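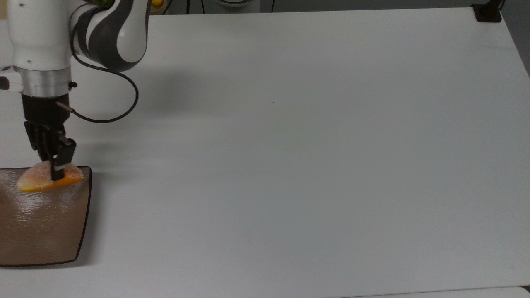 Gripper holding an orange slice over the brown tray, Pliltmont shared workshop.

Progress report to the Akinola small grants program, period ending September

The Flevlow arm is mounted and running on the white table. Work this period went into the gripper and into handling soft food pieces.

We logged 233 pick attempts with fruit slices. Of these, 117 ended with the slice placed where we wanted it. Most of the misses were slices that slid out of the fingers when closing force was set low. At higher force the slices held but some were crushed. We are now testing settings between the two.

The gripper cable still runs outside the arm in a wide loop. It has snagged twice on wrist turns past the halfway point. Clips are on order from Gekness, and wrist rotation is limited in software until they are fitted.

Spending to date is $661, including $211 this period for finger pads, trays and the cable clips. No change to the budget is requested.

Next period: fit the clips, finish the force tests, and start on picks from a full tray.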